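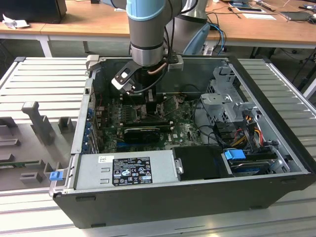 Capítulo 4
Dentro de la torre: reconocer antes de desmontar

En los tres capítulos anteriores hemos hablado del ordenador como de una caja cerrada a la cual se conectan cosas. A partir de aquí la caja se abre. El alumno que nunca ha quitado el panel lateral de una torre suele tener dos temores: romper algo y no saber volver a montarlo. El primero se reduce con unas pocas costumbres; el segundo, con un lápiz y un cuaderno.

El taller de este capítulo se realiza con equipos de sobremesa usados. Hemos elegido a propósito máquinas que ya tienen años, porque en ellas las piezas son grandes y los conectores se dejan leer con facilidad. En nuestras prácticas utilizamos un lote de la empresa Stunen, que retiró 700 torres de sus oficinas y las cedió a varios centros de formación. Casi todas llegaron con polvo, y esto es también una parte de la materia: un técnico trabaja pocas veces con un equipo limpio.

4.1 La posición de trabajo

La torre se tumba sobre un costado, con el lado del panel desmontable hacia arriba. De esta manera la placa base queda como un suelo horizontal y las tarjetas de expansión no cuelgan por su propio peso. Antes de abrir se desconecta el cable de corriente y se mantiene pulsado el botón de encendido durante 10 segundos. Después se toca con la mano una parte metálica sin pintar del chasis.

Gwion Dafis, que revisó la parte práctica de este libro, insiste en una regla que nosotros hemos adoptado: el primer día no se quita nada. Solamente se mira y se dibuja.

4.2 Lo que se busca primero

Conviene empezar por la fuente de alimentación, porque es la pieza más fácil de encontrar: una caja metálica de la que sale un mazo de cables y que lleva una etiqueta con los datos eléctricos. La fuente no se abre nunca, ni siquiera desenchufada, ya que sus condensadores pueden conservar carga.

Luego se busca el zócalo del procesador. Cuando el disipador está retirado, en esta zona se ven a menudo restos de pasta térmica, que con el tiempo se seca y cambia de color. Cerca del zócalo están las ranuras de memoria, largas y paralelas. Las tarjetas gráficas ocupan una ranura de expansión y se fijan a la parte trasera del chasis, en algunos modelos con tornillos y en otros con clips de plástico.

Un consejo sobre los colores: muchos fabricantes marcan con un mismo color las piezas que el usuario puede soltar sin herramientas. No es una norma universal, y por tanto hay que comprobarlo en el manual de cada equipo.

4.3 El dibujo previo

En el cuaderno se traza el contorno del chasis y se sitúan dentro, sin preocuparse por la belleza, la fuente, la placa, las tarjetas y el soporte de las unidades de disco. Cada cable se anota con una letra en sus dos extremos.

Vocabulario del capítulo

Chasis: estructura metálica que sostiene todos los componentes.
Zócalo: conector de la placa base donde se aloja el procesador.
Ranura de expansión: conector alargado para tarjetas adicionales.
Disipador: pieza que recoge el calor del procesador y lo entrega al aire.

Material necesario para la práctica 4.A: cuaderno, lápiz, linterna pequeña, pincel antiestático y pulsera con toma de tierra. El destornillador se utilizará a partir de la práctica 4.B.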